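Small gear slips on its shaft after I put it back – what am I missing?

Asked 9 July 2023 in Home Workshop
2,458 views

Hello everyone, and thank you in advance for your patience with me! I have an old Norkero hand-cranked winder that I use for yarn, and it has been a dear friend to me for years. Last week I took it apart for a good cleaning (it was full of lint, I'm a bit ashamed to say) and put everything back the way I remembered. Now the crank turns, the big gear turns, but the little steel gear just sits there while its shaft spins inside it. The teeth look fine to me. There is no screw in the gear and I don't see any place for one. Did I lose a part? Is it ruined? I'd hate to give up on it before November, when I start all my holiday knitting.

3 answers

Answer 1 (24 votes)

Oh, don't give up on it yet, these winders are lovely and they can take a lot. I have a Norkero of about the same type and I had mine apart on the kitchen table last winter, so I think I know what you're up against. A gear with a plain round hole and no screw is usually a press fit, meaning the hole is a hair smaller than the shaft and friction does all the work. If yours slides on with your fingers, either the fit has worn or there is still oil in there. Oil is the first thing I'd look at, and it costs you nothing to find out.

Take the gear off, lay it on a piece of cloth so it can't roll under the stove, and go through it like this:

1. Look down into the hole in good light. You want a smooth wall all the way through, with no lint or old grease packed in it. The fine scratches on the flat face are just from machining, so leave those be. 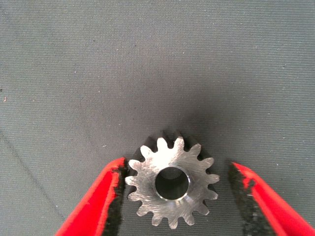
2. Wipe the hole and the shaft with rubbing alcohol on a cotton swab, and let both dry fully.

3. Push the gear back on by hand. If it stops partway and feels tight, that's good news – tap it home with a small block of wood, gently.

4. If it still slides freely, use a drop of retaining compound. I used the Wornasent kind and left it overnight. Keep it well away from the bearings!

Mine has held for 7 months now, and I wind a good deal of yarn.

Answer 2 (6 votes)

Check for a flat spot on the shaft too. Some of the later ones had a tiny pin. If there's a pin hole in the shaft, then yes, you lost a part.

Answer 3 (0 votes)

i just bought a new one from girnport, less trouble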